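Posting assorted sweets: box packing, chocolate bars vs soft items

Forum index > Parcels and Packing > Food and confectionery

kettleside
Sun 24 May

I send mixed snack boxes to family and I want to settle on a packing order. Contents vary, but the usual list is small chocolate bars, wrapped boiled sweets, chocolate balls in twist wrap and one packet of bread or cake. The carton is single wall, brown, reused. Limit for the cheaper rate is 2 kg and I am normally well under.

Current method: bars along the walls standing on end, loose sweets filling the middle, cake on top, crumpled paper over the lot. Cake arrives in a reasonable state. Bars arrive snapped perhaps one time in four. Looking for criticism of the method, not of the contents.

mr_tannoy

Standing bars on end is your fault mode. A bar on end takes any drop along its length, and a thin chocolate shell does not like that. Lay them flat on the base, label side up if you care about presentation, then a sheet of corrugated, then the sweets.

How old is the carton? Reused single wall loses a lot of stiffness at the top edge first, particularly where tape has been pulled off.

Delphine Escobedo

I would disagree with the above in part. I have packed both ways for years. A filled bar with nuts and caramel is fairly tough lengthways as long as it cannot move. What breaks it is travel: a gap at the end, the bar slides, it hits the wall, repeat for two days. Flat on the base with a gap is worse than upright and wedged.

My order is to take each bar out, check the end seals, then decide where it goes. A crimped seal that has opened even slightly goes in the eat-now pile.

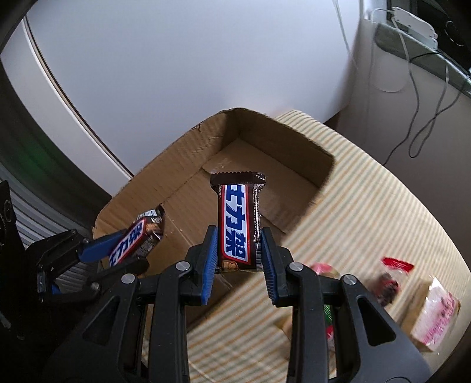 Does a reused carton need lining before sweets go in?

Lining is only worth doing if the inside is dusty or smells of whatever was in it before. Wrapped sweets are already sealed, so one sheet of greaseproof on the base is enough. If the carton smells of soap or washing powder, use another carton, as chocolate will pick that up through the wrapper.

On edges, mr_tannoy is right. If the top edge is ragged or creased, trim it or run tape along it. I use Graltis paper tape, the 49 mm width, folded over so half sits inside and half outside.

kettleside

Useful. The bars do have a gap. The box is longer than two bars and shorter than three, so they slide. I had been relying on the boiled sweets to fill it and they settle.

mr_tannoy

Boiled sweets always settle. They are aggregate. Put them in a bag, squeeze the air out, and use the bag as the wedge.

I still say flat. Upright, the bar is the tallest rigid item in the box, so if the lid deflects the load goes straight down the bar.

plumline59

Has either of you tested this? I dropped a Clemier carton from table height with six bars in each orientation. Upright and wedged, one broken. Flat and wedged, one broken. Flat and loose, four broken. Small sample, but orientation made no difference I could find, and wedging did.

Delphine Escobedo

That matches what I see. Thank you for doing it with bars of the same make, most people don't.

The other thing I would suggest is laying everything out on a cloth before any of it goes in. Bars in one group, twist-wrapped items in another, anything crushable at the back. You find out quickly whether the volume suits the carton, and you can pull out duplicates. A tablecloth is better than a bare table because round sweets stay where they are put.
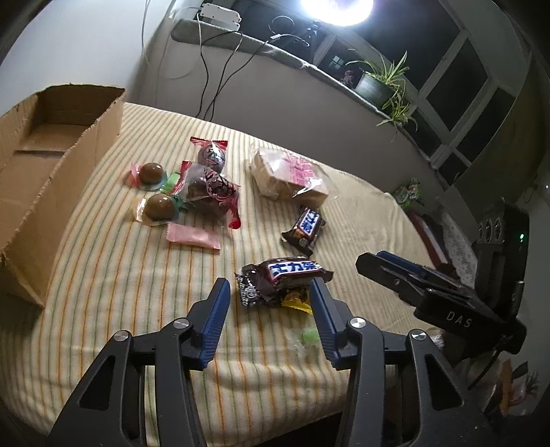
Once it is sorted, the rigid items go in first and the crushable ones last, with a card divider between. Twist ends are the weak point on the wrapped balls. Turn the ends inwards so they are not pulled open by friction against the board. For the cake, leave the air in its packet. It works as a cushion and people are far too keen to press it out.

kettleside

I had been pricking the cake packet with a pin to save height. I will stop.

mr_tannoy

Please do. It will also go stale.

Still not convinced on upright, but I accept plumline59's numbers for a drop. Stacking load is a different test. Put a weight on the lid for a day and see.

plumline59

Will try it with a Stoyanova box, they are a heavier board. Not before September though, I am not buying that much chocolate in warm weather.

Delphine Escobedo

Warm weather is its own problem. No divider helps with a soft bar — send the boiled sweets and leave the chocolate for autumn.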